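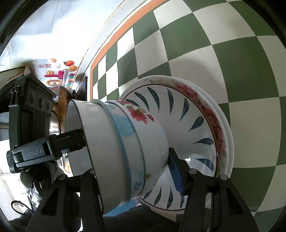
From: Jarmila Polák
To: holub-data
Date: 14 February 2024
Subject: Re: [holub-data] dishes task, can we call it done?

Igor Vondráček wrote:

> Hi all,
>
> Billell is finished as far as I'm concerned. We have 13 kitchens, two
> people collecting in each, and the success rate in the log is the best
> we've had on any task. I'd like to freeze the dishes set, hand it to
> Nivley for training and move everybody over to laundry.
>
> On the question of whole stacks versus single pieces: I let people do
> both. More variety can only help. The policy will sort out which one
> applies.
>
> Any objections, speak up now please.
>
> Igor

Objecting, then.

The success rate is the part I trust least. It's the collector's own mark, made right after the attempt, and a person who drops a plate or fumbles a bowl is very likely to just start over and never log the first try. I've done it myself. So what we have is a high rate of success among the attempts people felt like keeping. If Nivley trains on that, the policy never sees what a slipping bowl looks like from the fingers, or how anyone gets out of it.

Second, variety. I don't buy "can only help." A whole stack pinched between the fingers, one pad inside the big bowl and the other jaw against the small one, is a different job from lifting a plate by its rim. The weight is different, the pieces can shift against each other, and half the view is crockery. In the log both go under the same label, "clear dishes." A person reading that knows what was meant from context. The model gets the same words and two opposite things to do with its fingers, and I'd expect it to hover over the pile and do neither one well. We saw something like this with the Bornis drawer set in June - push and pull under one label - and it cost us three weeks to relabel.

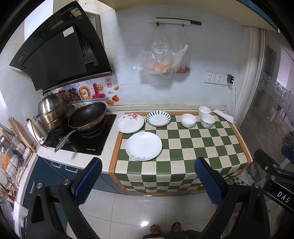 Third, the starting layouts. I went through a pile of episodes last night and the dishes begin spread out on a clear stretch of counter far too often, with room on every side for the fingers. My own counter has never looked like that at dinnertime. I know it makes collection faster and I know people are paid per episode, so I'm not blaming the collectors. But 13 kitchens with the same tidy starting spread is a lot less than 13 kitchens' worth of information. Different tablecloths and wall stickers are nice to have. They don't teach a gripper how to get at a plate that's jammed up against a kettle.

What I'd want before a freeze:

Split the label. "Carry stack" and "move single piece" would be enough for now, and I can do the first pass.

Ask every collector to keep failed attempts from here on, and pay for them the same.

Hold out two kitchens entirely. As far as I can tell the current split is by episode, so every test kitchen is also a training kitchen and the numbers will look great no matter what.

The last one is free and could be done today. If the held-out result is still good after that, Igor, I'll shut up and go fold towels.

Also, does anybody know whether the Holub export still drops the last 2 seconds of each recording? I thought that was fixed, but several of the ones I watched stop before the fingers open.

Jarmila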